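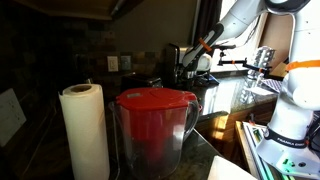
The counter end, paper towels and all

Swivel glider for the den, or a plain recliner?
WilmaT: Hi everyone! We're finally replacing the old chair in the den (it came with us from Grananport, bless it) and I've fallen hard for the Urley swivel glider. My husband wants the Koko recliner, which is 26 inches deep in the seat and swallows me whole. Thoughts welcome, long ones too!

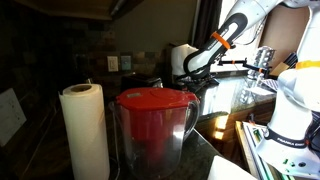
Does a swivel glider need more room behind it than a recliner?
It needs space all the way around, so measure with the footrest out and then turn it.

FergusShearer: I'd gently side with your husband, Wilma. My glider started squeaking by July and I've oiled it more often than I've sat in it.
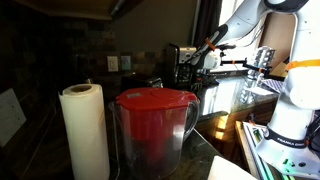 Red-lid pitcher by the towels

Major514: Have to disagree, Fergus! Ours glides like a dream, and we paid $200 for it secondhand, so I can't see spending $2000 on any chair, however nice the leather.

WilmaT: Oh dear, now I'm torn again. Does yours rock on carpet, Major? 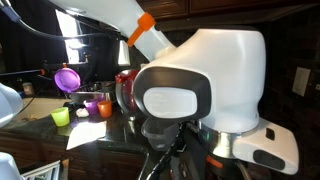
Living Room & Den > Chairs

Major514: It does, low pile though. Go sit in both for a good long while and take a book with you.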